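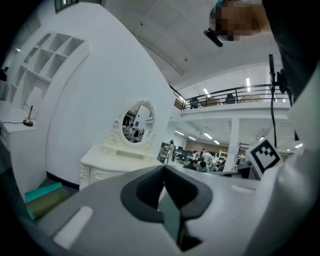

How to Re-Wax a Cotton Jacket at Home

A waxed cotton jacket needs new wax when rain stops beading on the shoulders and starts to darken the cloth. For most people this comes once a year. October is a good month for it where I live, before the coat goes into daily use and while it is still mild enough to leave a window open.

I learned the method from Oddur Snorradóttir, who ran the repair counter at Grímsdóttir in Flirncombe when I worked there. I have changed a few steps since then, mostly to do with how the wax is warmed.

What you need

A tin of wax dressing made for cotton jackets
A saucepan and a heatproof bowl that will stand in it
An old cotton T-shirt cut into squares
A soft brush and a sponge
A hair dryer
Newspaper or an old sheet
A wide-shouldered hanger

One tin does a hip-length jacket. Long riding coats take two. Do not use shoe polish, furniture wax or candle wax. Candle wax goes on well enough but cracks at the elbows, and then you have to get it all out again.

Step 1. Clean the jacket

Empty the pockets and turn them out. Brush off dried mud, working down from the collar. Then wipe the outside with a sponge and cold water. Use no soap. Hot water and detergent take the wax out, and a jacket that has been through a washing machine will need two full coats at least, and may never look even again.

Mildew shows up as gray spots, often under the collar and along the bottom hem. Sponge these with one part white vinegar to four parts water, leave for 15 minutes, and sponge off with plain water. The smell of vinegar goes in a day or two.

Hang the jacket until it is fully dry, overnight or longer. Check inside the pocket corners, which dry last. Wax put over damp cloth sits on top and rubs off on car seats.

Step 2. Mend before you wax

Small tears and open seams should be sewn now. Thread pulls through clean cloth more easily, and no patch glue I have tried will hold on fresh wax. Use polyester thread and a size 16 needle. For a hole at the cuff, put the patch on the inside and stitch around it twice.

If the zipper sticks, run a plain candle stub up and down the teeth. This is the one place candle wax is useful.

Step 3. Warm the wax

Put two inches of water in the saucepan and bring it to a simmer. Turn off the heat. Stand the wax in its bowl in the water and leave it until it is clear and runny. Do not put the tin straight on a burner and do not use a microwave. If the wax begins to thicken while you work, warm the water again with the wax lifted out.

Lay newspaper over the table and the floor next to it. Drips set hard and are slow to get off a wood floor.

Step 4. Put it on

Lay the jacket flat with the front closed. Dip a folded square of T-shirt into the wax, press it against the side of the bowl, and rub it into the cloth in small circles. Cover a patch the size of your hand and then move on to the next. Work in this order:

Back
Shoulders and top of the sleeves
Fronts
Pocket flaps
Underside of the sleeves

Give extra to the seams, the shoulder yoke and the fold of each elbow. Keep off the corduroy collar, the lining, the insides of the pockets and any leather trim. If wax gets on corduroy, let it set, scrape off what you can with a fingernail, then press the spot between paper towels with a warm iron.

Thin is better than thick. A first jacket takes me 40 minutes to cover. Going faster usually leaves dry stripes down the back.

Step 5. Heat it in

Hang the jacket up. Set the hair dryer to hot and hold it a hand's width from the cloth. White streaks will turn clear and sink in. Follow behind with a dry cloth and wipe off anything that stays shiny. Look at it from the side, near a window, and you will see any places that were missed. Touch those up and heat them again.

Step 6. Let it rest

Leave the jacket on its hanger in a dry room for 24 hours, away from other clothes. A shed is too cold, and a closet has too little air. It will feel tacky on the first day and much less so on the second. Keep it off pale upholstery for the first week.

Common problems

White lines at the creases. This is cold wax. Use the hair dryer on them for a minute.

Sticky all over after several days. Too much wax. Heat the jacket a section at a time and wipe with clean cloths until they come away nearly dry.

Still leaks at the shoulder. Usually the seam. Rub soft wax along the stitching from the outside with a fingertip, then heat.

Color has gone darker. All waxed cotton darkens when it is done. It lightens with wear, first at the cuffs and pocket edges.

Leftover wax can be set in its tin with the lid on and kept for next year.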